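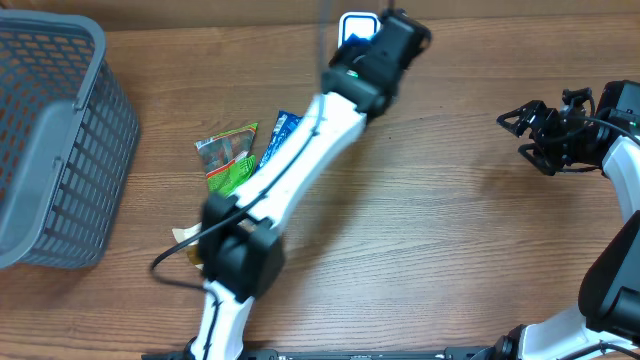 Gray plastic basket with slotted walls on a wooden tabletop.

Care of Oiled Wood Tabletops

Applies to tops finished with a penetrating oil. Varnished and lacquered tops need a different method. To tell them apart, put a drop of water on a hidden spot and wait 10 minutes. A darkened patch means oil or bare wood.

Daily cleaning
Wipe with a damp cotton cloth along the grain, then with a dry one. Use a few drops of mild dish soap per bucket. No ammonia, bleach or scouring powder.

Water rings
White rings are moisture in the finish. Rub lightly with a cloth and a little oil and leave overnight. Black rings have reached the wood and must be sanded out.

Sanding
Start at 120 grit, finish at 180. Going finer closes the surface and the oil will not soak in evenly. Sand the whole top, including the edge strips, or the repair will show as a pale patch. Vacuum, then wipe with a barely damp cloth.

Oiling
Apply a thin coat with a lint-free cloth. Wait 30 minutes and wipe off everything that has not soaked in. Sticky spots the next morning mean too much oil was left on. Repeat after a day. In December, when the heating is on, a third coat on the end grain helps against cracking.

Oily cloths can catch fire on their own. Lay them flat outdoors to dry, or soak them in water in a closed metal can.

Baskets and trays
Plastic baskets can trap grit under the rim and scratch the finish when pushed. Lift them. Felt pads work on flat bottoms; on open grid bottoms use a cork mat.

Revised by Viorica Dinu. The section on black rings was corrected after a note from Brândușa Bălan.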